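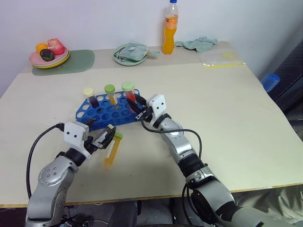
Sample tubes with yellow, green and mint-green caps in a blue rack.

What Your Resting Pulse Can and Can't Tell You

By Aurora Cardoso

Resting pulse is the cheapest heart measurement there is. It takes a finger, a clock and a chair. It is also one of the easiest to get wrong, and a wrong reading repeated every morning starts to look like a trend.

For most adults at rest, the normal range runs from 60 to 100 beats per minute. People who train for endurance often sit below that range without any problem. A single reading inside it says little. What carries more information is a person's own baseline, taken the same way over several weeks, and any lasting shift away from it.

The Estness pulse study was set up to look at that shift. It enrolled 4,000 adults through clinics in Ositano and Bettencourt and asked each of them to record a pulse on waking, before coffee and before standing up. A subgroup of 300 also wore a Serura chest strap overnight, so that the hand counts could be checked against a continuous record.

The hand counts held up fairly well when people counted for a full minute. They held up poorly when people counted for 15 seconds and multiplied by four. The arithmetic is the problem: one missed beat in a short count becomes an error of four in the result. Readings taken after a trip to the bathroom ran high and were dropped from the analysis.

Several ordinary things move a resting pulse. Fever raises it. So do dehydration, poor sleep, alcohol the night before, nicotine and some cold medicines. Beta blockers lower it. Room temperature matters more than many participants expected, and a number of summer logs from Bettencourt had to be read with the weather in mind.

Rhythm is a separate question from rate. A pulse of 72 can be perfectly regular, or it can be uneven in a way that an average hides. Wrist devices report the average first. Anyone counting by hand should note whether the beats come at even intervals and write that down next to the number.

The method used in the study is simple enough to copy. Stay lying down. Place 2 fingers on the inside of the wrist below the thumb and press lightly. Count for 60 seconds. Record the figure, the time and any medicine taken.

A resting rate that stays above 100, or an irregular beat that is new, should be reported to a doctor. Chest pain, fainting or shortness of breath at rest calls for emergency care, whatever the pulse reads.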